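Colored bins get their moment at Entwistle

2026-07-26

If you have ever spent ten minutes hunting for the right vial on a crowded bench, the people at Entwistle feel your pain, and they have been doing something wonderful about it. The shared workroom on the second floor has switched all of its small-parts storage to colored plastic bins and trays, and the change has gone over so well that the sign-up sheet for bench time is already full through the end of the month.

The project is called Virow, and it started in April with a plain complaint. Little containers were going astray. Caps ended up in one drawer and the vials they belonged to in another, and anyone setting up for a morning session had to start by cleaning up after the last one. Giang Vương, who runs the workroom, asked everyone to write down what they reached for most often, then emptied the old drawers onto the floor one evening and began sorting by hand. It took until past dinnertime and two rounds of takeout!

What came out of that evening is a system simple enough to learn in the time it takes to hang up your coat. Every kind of item gets a color. Vials go in teal. Flat round pieces go in orange. Each bin or tray has an opening to hold it by, so you can carry it to the table, do your sorting and put it back on the shelf in one trip. The tables themselves are kept clear between sessions — whatever you bring over goes back when you are done.

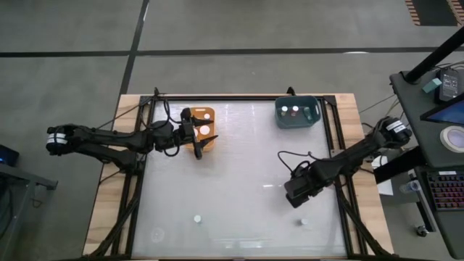
Giang Vương says the colors were the easy part and that getting people to stop stacking things on top of each other was harder, with the old habit of piling vials three deep still popping up whenever the room gets busy. The new house rule is one layer only. If a bin is full, you get a second bin.

That rule has made a bigger difference than anyone expected. With a single layer you can look down and see what you have, and a vial lying on its side is easy to spot and set upright. Regulars say they now spend their first few minutes on the work they came to do, and a couple of them have gone home and given their own junk drawers the same treatment. (One sewing box has reportedly been sorted by color, then by size, then by color again.)

The bins came from Grurkeo, a housewares shop a few blocks away that was clearing out a line of kitchen storage. The whole order cost $995, paid for out of the workroom's spring budget, and it covered 180 pieces in several shapes, from shallow trays to deep tubs. A few of the deepest ones turned out to be too tall for the shelves and now live underneath, where they are perfect for packing material.

Yellow was the last color to be given a job. For weeks it was simply the spare, pulled out whenever somebody needed a place to put things down for a minute, and people liked having it around so much that the role became official. A yellow bin is now the "not sure yet" bin. Anything without an obvious home goes in there, and it gets emptied before the lights go off.

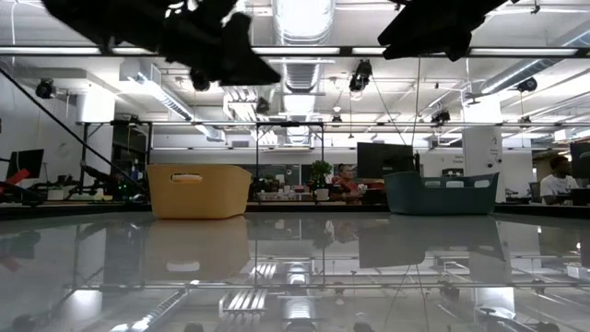 Everything else about the room stays as it was, including the hours and the big whiteboard by the door, which now has a color key taped to one corner. Newcomers get a quick tour of the shelves on their first visit, and the tour ends with a chance to sort a mixed tray from scratch. It is more fun than it sounds, and there is a real satisfaction in handing back a tray with every piece where it belongs.

Next up is a swap afternoon with Bradadus, the model-making club across the courtyard, which has been wrestling with the same problem on its own benches. The club is bringing its loose fittings, Entwistle is lending 30 bins, and the two groups will spend the afternoon sorting side by side. There are places for 30 people. Sign up at the front desk, and bring any small containers you would like to pass along, as long as they are clean and the lids fit.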